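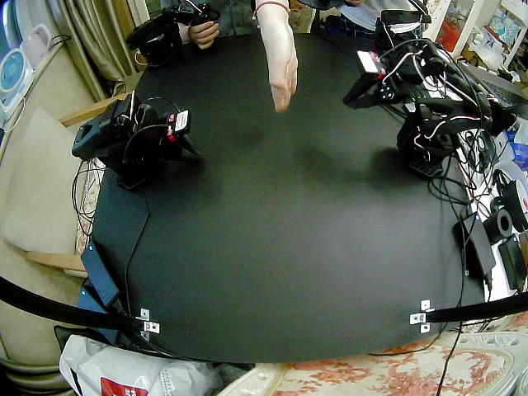
Posted by the bench keeper, Skorkley workroom
Print | E-mail

September, 4:40 p.m.

Black mat back on the table before lunch. It had been rolled up since the move from Pekbridge and took two hours under weights to relax. Matte side up. Contact shadows are soft on it and glare is low, even with a hand held over the middle. Power adapters stay at the table edge for now, one partly behind the other. I want them off the top by the end of the month, but the Paltlow tray is 191 mm wide and the bracket I have is not.

Lamp set to 3000 K in the morning, then switched off. Daylight from the window overpowers it and the mix is unpleasant to work in. Tilting the blind helped a little at noon and made no difference by three.

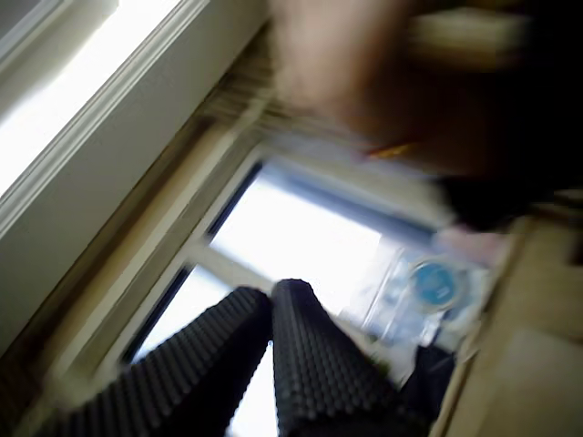
Window side: blind slats, cream wall, white molding.

The molding needs a wipe along the step in the profile — dust collects there faster than on the sill. I did the sill and left the rest.

Spent the remaining time on surfaces. A smooth gray ground shows small pale specks very clearly. I tried a dry cloth first, then a damp one on a spare piece. The damp one left streaks. Staying with dry.

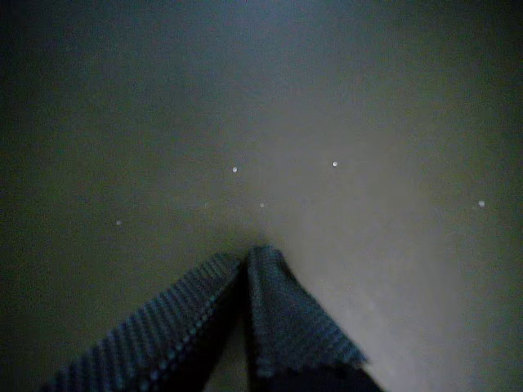
Still to do

Order 2 cable sleeves from Peixoto. Black, the wider size.
Tie up the cables on the right side of the table.
Check the blind cord — it slips.

Print | E-mail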